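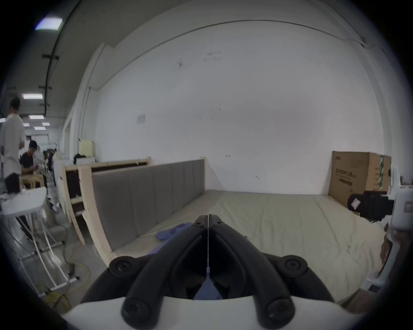
Page 6

Pititon project, progress note to Wanavholm
From: Pirjo Ikonen, product lead, Jeltow

Where we are. Pilot line running since June. Oat and pea base for the dairy-free soft cheese is settled, recipe 24, no more changes to it unless shelf life forces us. Two flavours going forward, plain and chive. The smoked one is parked. Tasted fine on day one, like a bonfire by day ten.

Output. Best run so far gave 173 tubs that passed weight and seal checks. Target for the shop trial is 1,000, so several runs to go, and we need the filler to behave. It drips between tubs. New nozzle on order from Fuentealba, who also do our lids. They say it ships this month. I've asked for that in writing.

Shelf life. Lab results back for the first three weeks. Plain holds up well, no sourness, slight weeping at the edge which stirs back in. Chive goes dull in colour from week two. Trying dried chive in place of fresh, results in the next report. If dried doesn't work we launch plain alone and I'd rather know that early.
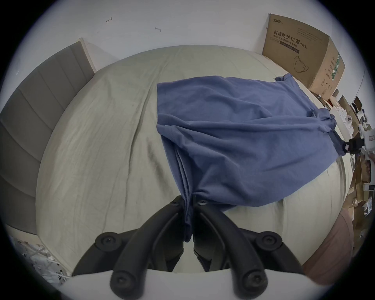 Draining is still the slow step. We hang the curd in cloth overnight and the whole shift waits on it in the morning. Tried pressing it, got chalk. The best results come from gathering the cloth by one corner and giving it a twist, a narrow twisted fold like the blue one here, then leaving it alone for an hour before the next turn. Ours is plain white cotton and gets boiled after each batch. Texture much closer to what the tasters asked for, and we got the morning back. Downside is it needs a person standing there. Have asked for a price on a small drum drainer, will send it on when it turns up. Not in the current budget.

Tasting. Six people from the canteen panel plus whoever was passing. Plain on toast liked by nearly everyone. On a cracker, less so, it slides. Main complaint was salt, so that's come down a touch. One taster thought it was ordinary cream cheese and asked what we wanted her to compare it with, so I'm taking that. Chive scores were all over the place, see the attached sheet (second tab, ignore the first, old numbers).

Labels. Draft is with the trading standards adviser. We can't call it cheese on the front, so "soft oat and pea spread" for now. Ugly but safe. Allergen panel has been redone becuase the first version missed out the line about shared equipment. Nothing was printed.

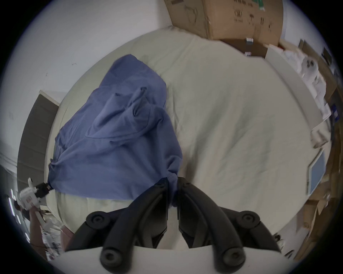 Will the shop trial start on time? It starts two weeks late if the nozzle arrives this month, and later than that if it doesn't.

Money. Ingredients under budget, pea protein came in cheaper than quoted. Lab fees over, becuase of the extra chive tests. The two more or less cancel out. Second payment is due on delivery of the trial tubs, so please treat the late start as notice that the claim will be late as well.

Needed from you: a yes or no on launching with one flavour, and someone to look at the label wording before it goes to print. Email is fine. I'm on the line most mornings so try after 2pm.

P.I.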